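The rules on our wall (and the ones that should be)

I've been promising Ye-seo Kong a write-up of our bench rules since we moved into the Terorlow space, and every time I sit down to do it I end up fixing a cable. So it's going on the blog instead, in my own words, and she can turn it into something respectable later.

Some background for people who wandered in from the sourdough posts. I work with a small group that teaches robot arms to pick things up off tables. Fruit, toys, bits of paper, whatever. The arms have hands, the hands have little cameras in them, and most of my working day is spent looking at the world from the point of view of a wrist. I love it. I also used to think rules were for the big factory arms behind the yellow fences, the kind they have at Hiltport where I started out, and that a light arm in a lab could be run on common sense.

Then I watched four sensible people use four different versions of common sense on the same arm in one afternoon. One of them thought "paused" meant you could reach in. One of them thought it didn't. Nobody got hurt, but I did go home and read the actual safety standards that evening, which I'd recommend with a large pot of coffee. They're dry! They're also full of things you'd never think of on your own, mostly to do with who is allowed to restart a machine and what has to be true before they do.

What follows is our own house version. It doesn't replace a proper risk assessment, and if you run a bigger arm than ours you need somebody qualified to go over it with you. These are just the habits that have stuck.

Before anything moves

The first rule is one object at a time for a new grasp. I fought this one. It feels slow, and when you've got a whole bin of things to try you want to tip them out and let the arm get on with it. But when a grasp goes wrong with one thing on the table, you know what went wrong. When it goes wrong with a heap, you've got a heap and a theory. Raimonds Žukauskas wrote this rule, and he's very annoying about it, and he's right.

So a new session starts with the small stuff, the wood clear in the middle, and everything else pushed out to the side where the hand has no reason to go.

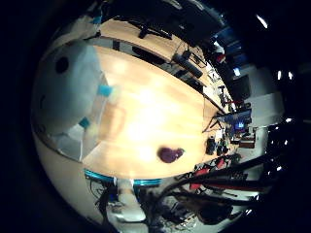
Where people stand

This is the part I care about most, so forgive me if I go on a bit.

Our rule is that you agree on the standing spots before the arm gets power, out loud, including anybody who's only passing through. A lab is a shared room. People come in to borrow a screwdriver, or they're working on something else entirely at the far end, and they have no idea what your arm is planning. It's your job to know about them, since they can't possibly know about you.

The person on the stop button does nothing else. No phone, no notes, no "I'll just check this graph." We used to let the operator hold the button and watch the log on the same screen, and I timed myself once, pretending something had gone wrong. I won't tell you the number. We split the jobs the next morning, and now a run takes 2 people or it doesn't happen. Yes, that means some days it doesn't happen.

And "paused" is not "stopped." A paused arm is still powered and still has a plan in its head. If your hand has to go on the table, the arm gets stopped properly, you say "hands in," the other person says it back, and nobody touches the restart until they've heard "hands out." You feel like a pilot in a bad movie for the first week. Then you stop noticing.

Speed

We keep the arm at 50 percent of our own house limit for any routine that hasn't been through its trial runs. It takes 100 clean runs to come off that, and a clean run means the whole thing, start to finish, with no help. Khang Đặng asked me whether a run counts if you nudge the object back into place halfway through. It doesn't. I know, Khang. I know.

Slow is boring, but slow gives the person on the button time to be a person. Everything I've read and everybody I've talked to agrees on that, and the only arguing is over how slow.

If you change the gripper, or the fingertips, or the load, you go back to the beginning. Same if you update the software. I'd like to pretend we've always done that last one. Marcus Quintanilla caught me skipping it over the summer and made me write it on the whiteboard in my own handwriting, where it still is.

Soft things and floppy things

Once a routine is off the slow setting we let the table get messier, and this is where our rules had a gap for a long time. We'd written everything with hard objects in mind. A block is a block. You grab it or you miss it. Soft things squash, so the hand can close a lot further than you expected, and floppy things can drape over a finger and get pulled into places where there are moving parts. Anything with strings, loops or long fur deserves a minute of thought before it goes anywhere near a gear.

We now check the hand after every soft-object session. Fingers open, power off, flashlight, look in all the joints. You'd be amazed what lint can do (I was). The check gets initialed by whoever did it, and if there are no initials the next person assumes it wasn't done.

The other half of the rule is about mixing. If there are soft and hard things on the table together, the grip force gets set for the softest thing there. You'll drop the hard ones now and then. Fine, drop them.
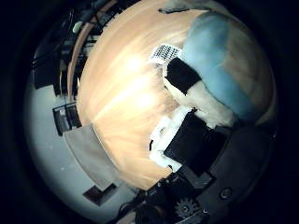 Soft toy, crumpled white thing and black block all on the table at once, with the hand coming in at the bottom right.

When Grímur Zoëga came by from Pladstead he asked why we bother writing down what's on the table when the cameras record it anyway. Fair question, and it started a good argument over lunch. My answer is that the list is for before the run. Writing it makes you look at the table with your own eyes and decide that each thing is supposed to be there. A recording only helps you afterward, when you're trying to work out why you were so sure.

Cables and the floor

Short section, big feelings. The rules about the arm are all well and good, but the thing most likely to get you in a lab is the floor. Ours says that cables get routed before power-up, that nothing new goes down in the walking path during a session, and that the path to the main switch stays open all day long. Not "mostly open." You should be able to get there without looking at your feet.

I'm the worst offender on this one. I put things down. I've got over 50 photos on my phone of stuff I meant to come back for, and Ye-seo has started replying to them with just a question mark.

Stuff I'm still not sure about

I don't have a good rule yet for near misses. We've got a notebook for them, and the notebook is suspiciously thin. I don't believe for a second that we're that good. I think people write down the scary ones and let the silly ones go, and the silly ones are where you'd learn something. The crew at Melis talk theirs over at the end of each day, out loud, no names attached, and I'm tempted to steal that.

I'm also torn on visitors. At the moment they get the short talk and a spot to stand in, and it works, but the short talk keeps getting longer. If you run tours around live arms, tell me what you say and how long it takes you. Comments are open.

Next up is the revised version of the checklist, which Ye-seo wants by 20th October, so if you spot a hole in any of this please shout before then.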